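Slide 4 - Why we still lay a table

Start with the Stakomis supper! 200 people, one long street, and every household brought its own cloth. Ask who here grew up with a "best" set of plates - hands up, let them chat a bit.

A folded napkin says someone was expecting you. I love that.

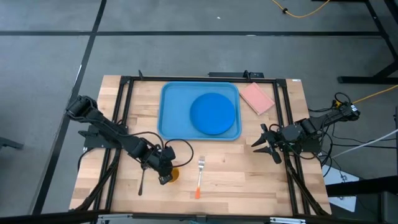
Slide 5 - Eating together in Cundow

Montserrat's story about the two grandmothers and the soup ladle (keep it short, it always runs on). Then over to Getachew for the October lunches.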